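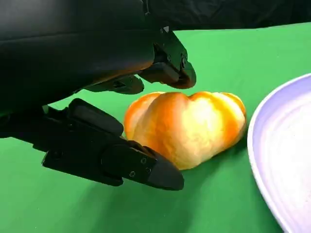
Buying Your First Two-Arm Bench: Questions We Get a Lot

We run the shared manipulation bench at Stindstead, and since we wrote up our Arura build the inbox has been full of budget questions (we love them, keep them coming!). The answers cover what we paid, what we'd skip, and what we'd order sooner.

Do I need two arms right away?
Start with one if money is tight, but buy the table, power and floor space for two. Handing things over and working around a plate got so much more fun with the second arm that we wished we'd planned the cable runs for it from day one.

What gets forgotten in the budget?
Cables, mounts and fasteners, every single time. We set aside $500 for them and spent $465, which felt like a win. Put power on its own line too, and leave slack in the cable lengths - joints travel further than you think when you're measuring with the arm parked. 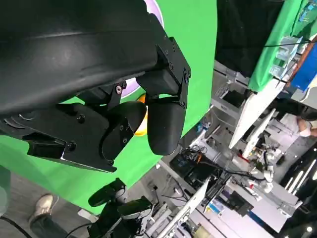 Gripper over the Arura bench, with a second arm, power and cabling nearby.

How much room should I plan for?
More than the arm's reach! You'll want space for a cart, a shelf for small electronics, and somewhere for a person to stand and lean in. Mark it out on the floor with tape before you order anything, then walk around in it for an afternoon.

Should I pay extra for better fingers?
We think so. Our finger and mount budget came to $1098 for the pair of arms, spares included, and it's the money we're happiest about. Ask the seller if fingertips can be bought separately. Mostyn will quote them that way, and Cliduvel sells them in sets.

What should I buy to practice on?
Groceries and cheap tableware. Peppers, rolls, a couple of plates. Curvy, uneven things teach you a lot about a gripper, and the whole shopping bag costs less than one spare bracket.
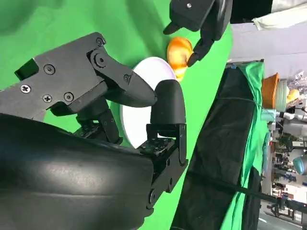

How long should I allow between ordering and first use?
Plan on 24 weeks if you're ordering arms, grippers and a table together. Grippers were the slow part for us, so get that order in first and build the table while you wait.

Is used equipment worth a look?
Sure, for tables, rails and carts. For arms, ask for the service history and a chance to see every joint move under load before you pay.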